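Flolier

Beat and tempo annotations for orchestral rehearsals

Maintained by Csenge Bakos and Gergely Vida
Current release: 4

What it is

Flolier is a set of hand-marked beat times for recordings of the Skaltanlow town orchestra in rehearsal. It was made for testing score followers, the programs that listen to a performance and try to keep track of which bar the players are in. There are nearly 2,000 annotated excerpts, taken from 7 works. Most excerpts start and stop in the middle of a phrase, as rehearsals do.

Audio is supplied as mono WAV files. Annotations are plain text, one beat per line.

Why rehearsals

Score followers are usually tested on finished performances, where the music begins at the beginning and carries on to the end. In a rehearsal the conductor stops, talks, sings a line, goes back to letter D and takes it slower. Someone in the violas comes in early. A follower that copes well with a concert recording can lose its place within seconds under these conditions, and we wanted a way to measure how badly.

Folder layout

audio/ holds the excerpts, grouped by work
beats/ holds the beat files, with names matching the audio
scores/ holds the MusicXML scores
splits/ holds the lists for training and testing
tools/ holds the scoring script and a small viewer

Beat files

Each line has a time in seconds, the bar number, the beat within the bar and a flag. The columns are separated by tabs. Flags are:

n: normal beat
r: restart, the first beat after a stop
f: beat under a fermata
u: uncertain, annotators did not agree
x: nobody is playing, beat taken from the conductor's count-in

The uncertain flag turns up mostly in the slow movements. You can score with or without these beats, but please say which you did when you report results. The scoring script leaves them out unless you pass --keep-uncertain.

How the beats were marked

Each excerpt was marked by two people working separately, tapping along on a keyboard and then correcting the taps by eye against the waveform. Lilla Illés went through every disagreement and chose a time or set the flag. All 5 annotators read music and had played in an orchestra before.

Tapping along to a stop is harder than it sounds. The hand keeps going for a beat or two after the players have given up, and the first versions of the files had a good many beats in them that were never played. These were removed in release 3. If you have older results, run them again.

Speech

The conductor's talk between passages has been kept where it is needed to hear where a restart falls, and replaced with room noise everywhere else. Players' conversation has been removed. Some coughing and tuning remains. Two members of the orchestra asked for their solos to be left out, so the bar numbers in the second movement of the suite have a gap. It is not an error in the files.

Known problems

One microphone position was used throughout, behind the cellos, and the upper strings are faint in quiet passages. Work 05 was recorded with the hall heating on and has a low hum. The repeat marks in the score of work 02 are wrong at the end of the minuet; use scores/02_fixed.xml until we replace the file.

The set covers a single orchestra with a single conductor. A program tuned to these recordings will learn her habits, including a very long upbeat before any loud entry, and we would not expect it to do as well elsewhere.

Training and test lists

The lists are split by work, so no piece appears in both. Please don't make your own split by excerpt. Several excerpts are repeated attempts at the same few bars.

Use

Free for research and teaching. For anything sold, write to Gergely first. Credit should go to "Flolier, with the Skaltanlow town orchestra".

Changes

Release 4: restart flags checked again, viewer no longer crashes on empty beat files.
Release 3: tapped beats after stops removed.
Release 2: scores added.

Comments on this release

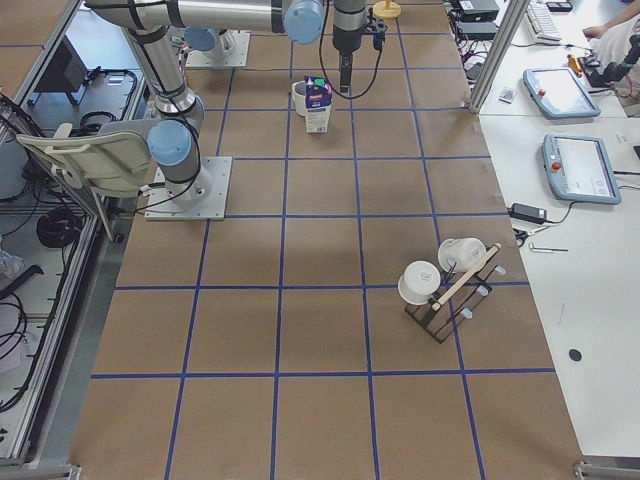

Lyle Begay: Is the x flag meant to cover count-ins where the conductor is only tapping the stand? Work 03 has a couple where I can hear the taps clearly but the beats are marked n, and the script counts my follower as late on all of them. I've used --keep-uncertain both ways and it makes no difference. Happy to send a list of the bars if that helps.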